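From: Dulik
To: Fonelmont Neighbors list
Subject: Re: Re: Tool library, late fees and the label question

On Friday, Jadoon wrote:

> I'm opposed to late fees on principle, and also because I have the
> tile saw and have had it since March. If we charge a dollar a day
> I will owe more than the saw is worth and will have to move.
>
> Could we please talk about the labels instead? I borrowed what the
> shelf said was a "bit set, complete" and it was neither of the last
> two words. Also the list on the website says we own 300 items. I
> would love to know where they are.
>
> One more thing, is the shed open over the holiday weekend in May or
> is it closed like last year when the sign said open?

Taking these out of order, as is the custom on this list.

The shed is closed that weekend. The sign will say closed. I have the sign in my car right now and I'm looking at it as I type, so if it says open when you get there, somebody has gone to real trouble.

On the 300: that figure comes from the grant application, and whoever typed it counted each socket in the socket set as an item. They also counted the clamps twice, once under "clamps" and once under "woodworking, clamps." I went through the shed with a clipboard last month and got to 200, and I was being kind. I counted a rake that is mostly handle. I have asked for the website to be changed and was told the website can't be changed until we find the password, which may be one of the other hundred items.

On late fees, I went into this in favor and I've softened. The old system was a fine of 30 cents a day, and in the years it ran it brought in 11 dollars, nine of them from me. What it mostly did was make people too embarrassed to bring things back. The pressure washer spent a whole winter in a garage on Dullness Lane (yes, we all know, the county will not rename it) because the borrower had done the arithmetic and panicked. When we dropped the fines it was back on the shelf by the weekend, with a full tank, which is more than it went out with.

So my proposal is no fines, but you can't take out a second thing while the first is overdue. Jadoon, this means you and the tile saw will have to come to an understanding before you get the post hole digger.

Labels. I agree the labels are bad. We have had masking tape, which falls off. We have had the label maker, which was lent out and is itself overdue. We have had somebody's very nice engraving on the wrenches that turned out to be their own initials. My suggestion is colored sticky notes for now and proper tags once we've settled what to call things. I realize sticky notes are not a serious answer for a hammer. They are fine for a bin, and most of the complaints are about bins. "Misc" has to go. We have four bins marked Misc and one marked Misc 2, and I'd like to meet the person who opened Misc, looked in, and thought it needed a sequel.

Bit sets: please, if you snap one or lose one, write it on a note and leave it with the set. No one will come to your house. The next person only wants to know before they're up a ladder.

Still to decide, and I'd like replies to the list and not to me in the parking lot:

- whether the ladder can go out for more than a week
- who has the other key
- what to do about the donated bread machines, which are not tools, however warmly they were offered 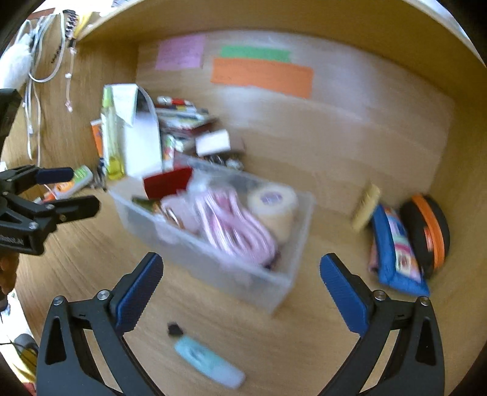 On the ladder, I'd say one week and renew by email if there's no waiting list. There has never been a waiting list for anything except the stump grinder, which we rented once and don't own, though I notice it's on the website too. If you have views on the key, the main one I'm interested in is "I have it."

Dulik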